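App auf zwei Sprachen umstellen, aber Nutzer sollen selbst wechseln können. Wie macht ihr das? 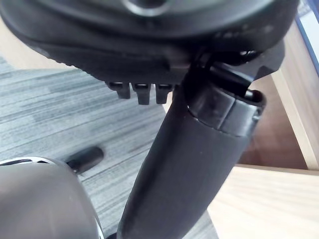 Unterseite einer Bürostuhl-Sitzfläche

Mali Voyle
21. März 2023

Hallo zusammen, ich betreue seit letztem Jahr eine kleine App für unseren Stadtteil (Termine, Müllabfuhr, Ansprechpartner im Rathaus, solche Sachen). Gebaut ist sie mit Stodik, bisher alles auf Deutsch. Jetzt soll Türkisch dazukommen, und ich sitze da mit 200 Textbausteinen, von denen gut die Hälfte direkt im Code steht, ich weiß, ich weiß ...

Mein eigentliches Problem: Die App nimmt im Moment die Sprache, die am Handy eingestellt ist. Meine Nachbarin hat ihr Handy aber auf Deutsch und würde die Behördensachen trotzdem lieber auf Türkisch lesen. Ich hätte also gern einen Umschalter in der App selbst. Wenn ich den einbaue, wechselt aber nur die Startseite, die Menüs bleiben deutsch, bis man die App komplett schließt. Hat das jemand schon mal sauber hinbekommen? Und wohin mit dem Umschalter, in die Einstellungen oder gleich nach vorne?

Hywel Prothero

Das mit den Menüs kenne ich! Die werden beim Start einmal aufgebaut und danach nicht mehr angefasst. Speicher die gewählte Sprache in den Nutzereinstellungen, lies sie ganz am Anfang aus, noch bevor die Oberfläche geladen wird, und bau nach dem Umschalten die komplette Ansicht neu auf, also nicht nur die aktuelle Seite. Das flackert kurz, stört aber keinen.

Vorher würde ich aber unbedingt die festen Texte aus dem Code holen. Eine Datei pro Sprache, überall dieselben Schlüssel, und wenn auf Türkisch etwas fehlt, springt Deutsch ein. Ich hab das mal bei 1000 Einträgen nachträglich gemacht und wünsche es niemandem. Schau dir auch die Knöpfe an: Bei mir war auf 18 Zeichen Schluss, und dann kam eine Übersetzung mit 45. Lass die Breite lieber mitwachsen.

Den Umschalter bitte nach vorne, beim ersten Start und zusätzlich oben im Menü. Und schreib „Türkçe“ hin statt „Türkisch“, keine Flagge. Wer kein Deutsch kann, findet den Punkt sonst nie.

Penner

nimm doch einfach die automatische übersetzung, hab ich bei meiner app auch so gemacht, reicht völlig

Mali Voyle

Danke Hywel, das mit dem Neuaufbau probiere ich heute Abend gleich aus! @Penner: Bei Fristen und Formularen ist mir das zu heikel, da lasse ich lieber jemanden drüberlesen. Im April soll die neue Version raus, drückt mir die Daumen.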